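Trerix opens its Evora lab to visitors

Apr 18, 2023

Trerix opened its Evora lab to the public for an afternoon, and 80 visitors came through in 2 groups. Staff showed a robot arm with a two-finger gripper working at a desk, where the job was sorting out loose cables - a task the company says is still hard for machines. Each demonstration ran 13 minutes, with time for questions after. Another open day is planned for June.
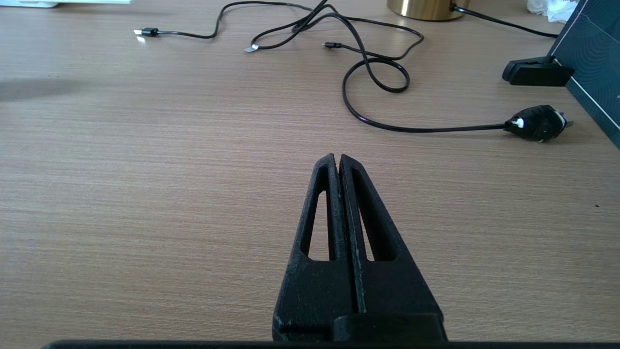
One visitor asked whether the arm could cope with cords of different thickness, and wanted to see that tried in June.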